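2019-08-13

Counted up the doughnut money this morning. 2,000 was the goal for the year. We're at 1,017 and it's only August.

For anyone new: people in the Haddad building pay what they like for a doughnut, and it all goes toward the new stove for the Lumesora kitchen. The last sale brought in 706, the best one so far. The one before that was 604, or 311 before I fixed my adding.

Scratch that last bit. I mixed up two sheets. 1,017 is the total and I'll post the rest when I've checked it.

Today's are from Grellari. Red ring, blue and white icing, chocolate with sprinkles, white and pink. Small plates for the singles.
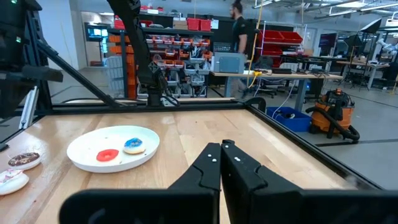 A reply from Telen asks if the chocolate ones can be held until after lunch, because they always go first. I can hold one. Put your money in the jar before noon.

Napkins are by the sink. Please bring the plates back, we're short on the small white ones.

Also got asked about filled doughnuts. They leak in the box on the way over, so I stopped ordering them.

Next big sale is in November. I'll post the flavors the week before.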